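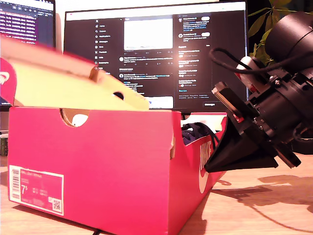
¿Sirven de algo 200 demostraciones de cerrar una caja de zapatos?

Preguntado en Robótica y automatización. 2 respuestas

Llevo desde mayo grabando episodios por teleoperación en el escritorio de casa. La tarea es cerrar la tapa de una caja de zapatos (tapa unida por detrás, con muesca para el dedo delante). Uso el brazo de Juntunen y grabo con Akgate. Tengo 200 episodios y la política entrenada acierta cuando le da la gana. Si muevo la caja un palmo, el brazo baja en el sitio de antes.

En la guía de Jorville dicen que con 200 basta para "una tarea doméstica sencilla". No me lo creo, pero tampoco tengo ganas de pasarme otro mes con el mando en la mano para descubrir que el problema era otro. En el foro de Sustness me contestaron que grabe más y punto.

Datos por si ayudan: siempre la misma caja, siempre la misma mesa, los monitores encendidos detrás y una planta a la derecha. Cámara fija. ¿Más episodios, o tiro lo que hay y empiezo de nuevo?

Respuesta 1
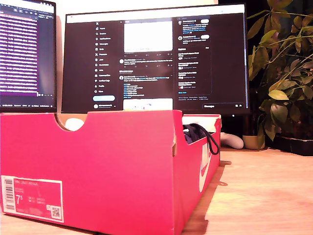 Graba más. Yo con 200 no conseguí nada y con 600 ya funcionaba. Sube también la resolución, que eso siempre ayuda.

Comentario: ¿Funcionaba con la caja en otra posición o en la misma de siempre?

Comentario: En la misma, no probé a moverla. Pero funcionaba.

Respuesta 2 (aceptada)

No tires nada todavía y desconfía de cualquier cifra redonda, incluida la de la guía. Yo junté 1168 episodios de una tarea parecida y el resultado fue bastante mediocre. Cuando me puse a repasarlos, en casi todos el objeto empezaba en dos posiciones. Tenía 1168 copias de lo mismo.

Lo que haría en tu caso:

Saca el primer fotograma de cada episodio y ponlos todos en una cuadrícula. Si te cuesta distinguirlos, ya tienes la respuesta.

Mira también el último. A mí se me colaron episodios marcados como buenos en los que la tapa quedaba levantada por un lado, y el modelo aprende eso con el mismo entusiasmo que lo demás.

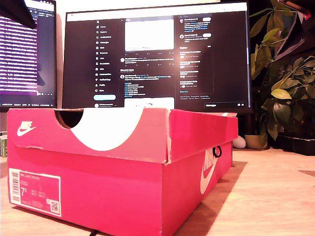
Decide por escrito qué cuenta como cerrada antes de volver a grabar. Si asoma un cordón o un trozo de tela por la junta, ¿vale o no vale? Da igual lo que decidas mientras lo apliques siempre. Yo cambié de criterio a mitad de camino y todavía no sé cuánto daño hizo.

Después graba una tanda corta girando y desplazando la caja en cada episodio, y reserva unas cuantas posiciones que no uses nunca para entrenar. Sin eso no estás midiendo nada, por mucho que la curva de pérdida baje preciosa.

Lo de los monitores me da mala espina. Si el contenido de la pantalla es siempre el mismo, el modelo puede agarrarse a él como referencia, y si cambia a cada rato es ruido que no has elegido. Haz una prueba con ellos apagados y compara. No te aseguro que sea la causa, no he visto tus datos.

Y subir la resolución no arregla esto. Solo tarda más en entrenar.

Comentario de quien pregunta: Hecha la cuadrícula. Da un poco de vergüenza, parece la misma foto repetida. Voy a grabar la tanda corta, aunque sigo sin ver claro que un cordón deba contar como fallo.

Comentario: Pues que no cuente, pero apúntalo.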